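The Long Way Around a Knot

Dewanti Pillai ties her own shoes with a double bow and regards this as a professional standard. At the suturing course in Peldale, where she has taught since October, the first morning goes entirely to knots, and most of it goes badly.

The pad is the great equalizer. It is soft, red and unimpressed by anybody's résumé. Pull too hard and the edges pucker like a cheap hem. Pull too gently and you have decorated the tissue, which Pillai will point out in front of everyone.

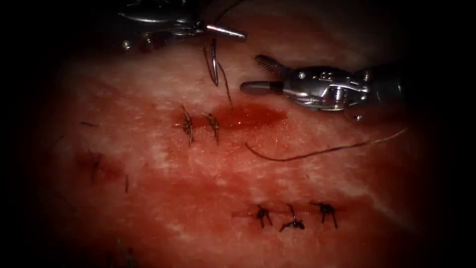 A curved needle and its thread near tied stitches on the practice pad.

Pillai's rules fit on an index card. Go in square. Follow the curve of the needle, because it will follow its own curve with or without you. Leave a tail you can find again. She once made a class throw 53 knots before lunch, then moved lunch.

Thread is where pride goes to die. It loops where it likes, it slides behind things, and it has a gift for lying right on top of the spot you need to see.

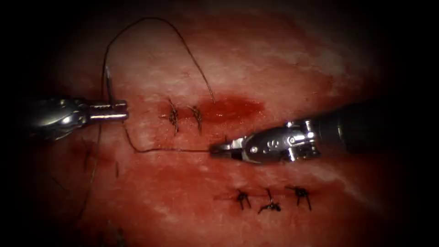 My own first row took 13 minutes and resembled a fence after a storm. Pillai looked it over for a while and asked if I had hobbies. I mentioned bread. She said bread was nice.

By the afternoon I had learned to wait for the slack to settle before reaching for it, a skill I have since failed to apply to garden hoses.

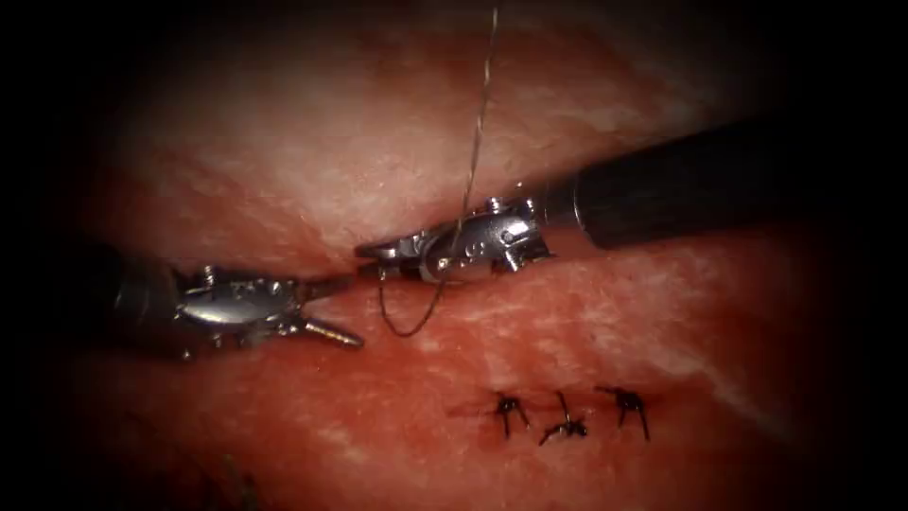 Covadonga Gallardo thinks the slack is the wrong thing to worry about. Her advice is to watch the edges of the wound and let the thread sulk. "They should meet," she told me. "They shouldn't be introduced by force."

I went back to my pad and started the second row.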